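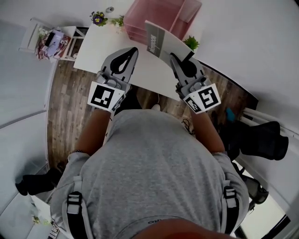

Wael Helmy
November

Print this page | E-mail this article

Figure 1. Working at a desk with two hand-held grippers. The right gripper is closed on a box or booklet; square marker cards are fixed to both devices.

4.2 What the open day showed

The Delska open day was announced as a demonstration of household skills learned from people. Visitors were told that almost 300 recordings of desk work like that in Figure 1 had been gathered, and that 1,000 were planned. We attended for 2 hours and kept our own notes.

Our main doubt concerns what was being judged. A person with a gripper in each hand still brings a person's eyes and patience to the job. When the host, from Wegener, spoke of "the system" handling clutter, it was often unclear whether he meant the wearer or the arm trained on the recordings. The arm itself was given 6 objects, all chosen by the staff and set out by them before each run. Requests from the floor to swap one were politely put off.

The desk in Figure 1 is closer to a home than the bench used at Latlow — plants, a pink crate, cables by the worker's side — and we accept that this matters. Whether such variety carries over to the arm was not tested in front of us. The leaflet cites trials at Wutby, but gives no failure rate, and our written request for one had not been answered when this section was drafted.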